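The club in Colholm opens at 4 and fills up before supper. Chinese chess, or xiangqi, came to the town with cannery workers, and their grandchildren still play it in a back room on Veden Street.

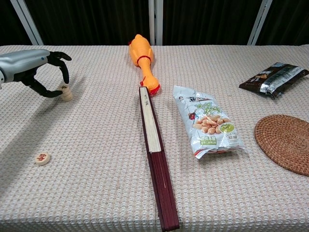
E. Skanevska
Staff Writer

Each side starts with 16 round pieces, marked with characters. Beginners learn those first, usually in 2 evenings. Dues are 50 dollars a year, 60 with the summer tournament. Most members pay in November, when the fishing slows down.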